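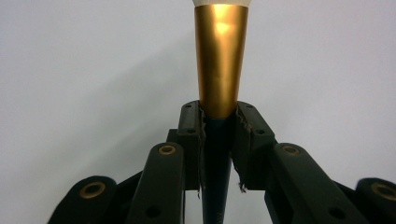 Welcome back, everyone, and thank you for doing the reading on highlights. Today we stay with shading, meaning how a painter persuades us that a flat patch of color is round. On a shiny gold cone the darkest browns sit out at the left and right edges, and the brightest spot is small and warm. Mix those browns first - I always do - and leave the bright spot for last.

2. Hollows and bumps
A hollow is a bump with its shadow on the other side, so decide where your light is before you draw a single line. Brodie Rakena's handout from February has a lovely page on this, and I do hope you kept it.

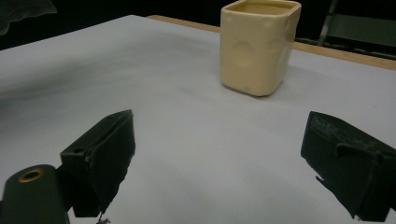
3. For next time
Please make two pencil studies of one pale cup, one lit from the left and one from the right. Take your time over the dimples, and keep your grays light. 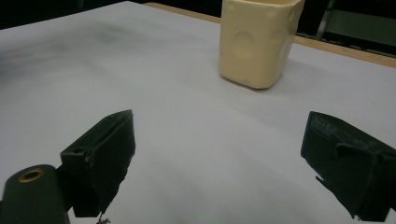

Fig. 3. Cream-colored square cup with round dimples.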